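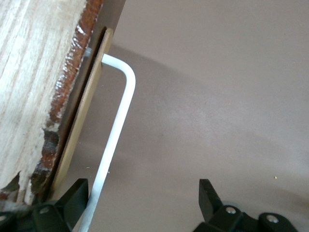

Posted by Dilani Wickramasinghe on 9/13/25 | Filed under: Home, Rambling | 4 comments

So I have finally admitted that I am a person who keeps things. My sister has known this for years, and so has everyone who has ever tried to park in our garage, but I only came round to it last weekend when I went in looking for the bike pump and came out an hour and a half later with no bike pump and a box of my dad's old radio bits.

I should say that I come from a long line of keepers. The Jayawardena side (my mum's lot) never threw out a jar. My grandmother had a cupboard that was only lids, and if you asked her for a lid she'd have the right one in your hand before you'd finished the sentence. I think that's where I've gone wrong. I've inherited the keeping and none of the finding.

Anyway, the garage. We moved to Mendov in 2000 and I'm fairly sure there were boxes in there that hadn't been opened since. One said KITCHEN MISC in my handwriting and had no kitchen things in it at all. It had a lampshade, a swimming certificate and a whole bag of curtain hooks for curtains we left behind at the old house! I sat on the step with a cup of tea and tried to remember packing it and couldn't.

Wood is my worst one. I cannot put a bit of wood in the bin. Splintered ends, odd thin panels, lumps with old glue down the side, it all goes on the shelf because it "might come in". I've used a piece off that shelf twice, I think, and one of those was to stop a door banging.

My sister's method is that you hold the thing up and say out loud what you're going to do with it and by when. She did her whole flat like that. I tried it with the lampshade and heard myself say "I'm going to put this on a lamp, by Christmas", and we don't have a lamp that shape, so off it went to the charity shop on Grivton Road. Felt terrible until I got to the car and then felt fine. I took five bags down there in the end, and the lady on the till was very nice about the curtain hooks, though I did see her look at them.

Some things I'm not budging on. Dad's radio bits are staying. He used to spread them all over the dining table on a tray so that he could lift the lot off at teatime, and Mum would still find a screw in the rice. I don't know what half of it is and I'm never going to build a radio, but the box smells of him (solder and extra strong mints) and I'm allowed one box. Two boxes. The other one is the children's drawings, and I'll fight anybody.

What I'd love is advice on paperwork, if any of you are good at it. I've got a whole drawer of instruction booklets, including one for an Anico toaster that died when the kids were at primary school. Do people keep these? Do you look them up on the computer now? I always mean to and then end up poking buttons until the thing beeps.

I did the left-hand side of the garage in around 4 hours, which included tea and ringing my sister to complain. The right-hand side is for next time, and that's where the paint tins are, so wish me luck. If anyone local wants a swimming certificate frame (no glass), shout before I take it down with the next load.

And I still haven't found the bike pump, so I've borrowed next door's.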